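Linen Room Gallery: Towels and Cloths at Whitlock House

Plirach Residential Services
Gallery updated Wed 25 March

Whitlock House provides furnished accommodation for residents on short and long stays. Clean linen is included in every tenancy, and the linen room on the lower floor handles all of it. The room holds 681 items in regular circulation, of which 200 are blue. Residents frequently ask how the linen is sorted, why the colors differ from one floor to another, and what becomes of a towel when it is no longer fit for issue. The sections below answer those questions.

Color and Use

Each color has one purpose throughout the house. White is reserved for bath towels and bed linen. Gray is used in the kitchens. Blue is used in the day rooms and the exercise room, and blue items are not to be taken into the bathrooms. The same arrangement applies at Ernia Court, so residents who transfer between the two houses will find nothing new to learn.

Blue was adopted three years ago, when the former green stock was withdrawn. The green cloths had faded unevenly and could no longer be told apart from the gray ones under evening lighting. Residents who still have green items in their rooms are asked to return them to the front desk. No charge will be made for late return.

Folding and Inspection

Items are folded on a white table. Folding begins with the cloth laid flat. The long edges are brought together first and the short edges second, and the fold is smoothed by hand from the center outward. A folded item should lie level without support. Any item that does not is opened and folded again.

Inspection takes place before folding. Staff look for thin areas, pulled threads, stains and worn edges. Fleece requires particular attention along the edges, where fibers work free sooner than they do in the body of the fabric. A small amount of fraying is acceptable. An item with an open seam or a hole is set aside for the mending shelf.

The Pictures

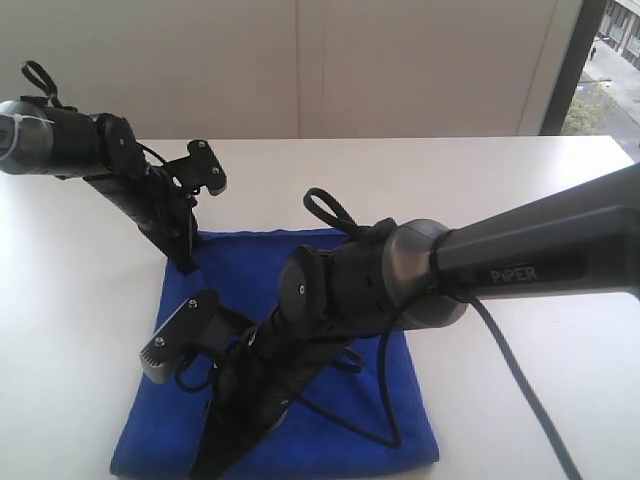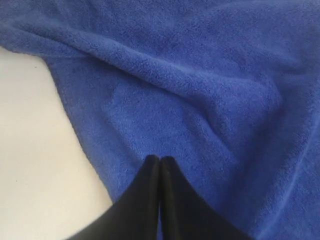 Blue stock on the white surface. First picture: a folded cloth, lying flat. Second picture: a crumpled fleece towel, with its plush pile and a few loose fibers along the left edge.

Care of Fleece Items

Residents who wash blue items in the shared laundry are asked to observe the following.

Wash at a low temperature with similar colors. Cobalt and navy shades may be washed together.

Do not use fabric softener. It coats the pile and reduces absorbency.

Shake each item before drying, and dry on the low setting. High heat flattens the nap, and the texture does not recover.

Do not iron.

Dark specks and lint may be removed from the table with the brush kept beside the sink. Please wipe the surface before placing clean linen on it.

Issue and Return

Linen is issued from the counter each weekday morning. Residents may hold two blue items at a time. Additional items are available on request for visitors, and should be returned when the visit ends. Used linen belongs in the canvas bins on each landing and should not be left in corridors or on stair rails.

In the past year the linen room issued 3776 items and withdrew 78 from use. Withdrawn towels in reasonable condition are cut down and hemmed for use as cleaning cloths. The remainder are sent for textile recycling under the Clolon reuse scheme, which serves both houses.

Residents who find a damaged item in a clean stack should hand it in at the counter with a short note stating where it was found. Please do not attempt to trim loose threads with scissors, as cutting close to the edge can open the seam.

Further Pictures

The next section of the gallery will cover bed linen and blankets, including the heavier stock issued during the winter months. Requests for printed copies of the care instructions may be made at the front desk during opening hours. Large-print copies are also available.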